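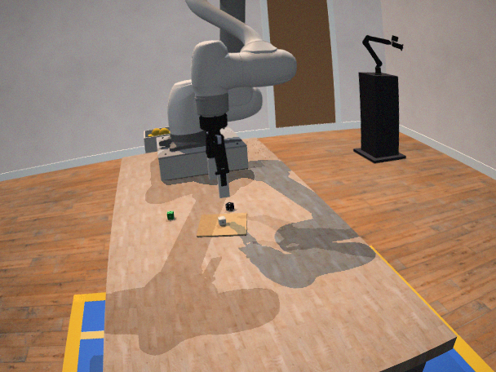

Ekness Cell Planner, reviewed by somebody who has to sign for it
April 5, 2026

Rating: 4 out of 6

We are a small shop with one long table's worth of space and a budget that has been described to me as "flexible," which in this building means it can get smaller. In October I was told to price a robot arm for sorting and placing small parts. I had never bought a robot arm. I had bought a forklift, and I assumed it would be like that, with fewer cup holders.

The first quote, from Wava, covered the arm. It did not cover the gripper, the mount, the column to hang it from, the installation, or the day of training in which a person tells you not to stand there. The second quote, from Daneshvar, covered all of that and also a service plan I could not find the bottom of. Before saying yes to either one I paid $205 for a year of Ekness Cell Planner, a program that lets you lay out the room, put the arm in it and watch it work before anything arrives on a pallet.

Setup took me most of an afternoon. You draw your walls, choose your floor, and then drop in a table, bins and hardware from the library. The hardwood is nicer than any floor I have ever worked on. The library is generous with arms and stingy with everything else. I wanted parts trays and got lemons. For test pieces you get small cubes and a flat square pad to put them on, and I have now spent more time thinking about where a green cube should go than I spent choosing my car.

What it does well is reach. I had planned on a small arm standing on a pedestal beside the table, since it was cheap and looked polite. I left one in the room for comparison, over by the right wall, and next to the big white arm it looks like a desk lamp with ambitions. Hanging the big one from a column over the table kept my floor clear and put the gripper where the work is. It also told me I needed a column, and the column is a line on the quote. Mine came to $2220 with brackets. I would much rather hear that from a program than from the installer.

The shadows were a surprise. The arm throws big ones right across the tabletop, and if you plan to add a camera later, as we do, you start looking at your lights differently. I moved a lamp on screen for nothing. Moving the real one means an electrician.

Now the complaints. The cost sheet is a separate tab that forgets what you changed in the layout unless you press Refresh, and the Refresh button is the same gray as the background. Prices for grippers are blank until you type them in yourself, so the total looks wonderful for the first week. The gripping is also too forgiving for my taste. A neat little cube is a very cooperative object, and our parts are greasy and shaped like regret. Budget for a trial with your own parts whatever the screen says.

Tosa makes a free planner, and I tried that too. It is fine if your room is a rectangle with nothing in it. I could not get it to accept a door, and we use ours.

Export works. The layout file printed on 6 pages, and the owner looked at the first one and asked what the mats on the floor were for. I took this as approval. The help line kept me on hold for nearly 181 minutes across two calls, then fixed the problem very pleasantly in the time it takes to say it.

Would I buy it again? For one arm, yes, at $205, given what the wrong mount would have cost to send back. For a second year, ask me when I find out whether the discount applies to renewals. The website says it does in one place and says nothing in the other.

Pros: honest about reach, easy to move things, runs on an old laptop
Cons: cost tab, blank gripper prices, hold music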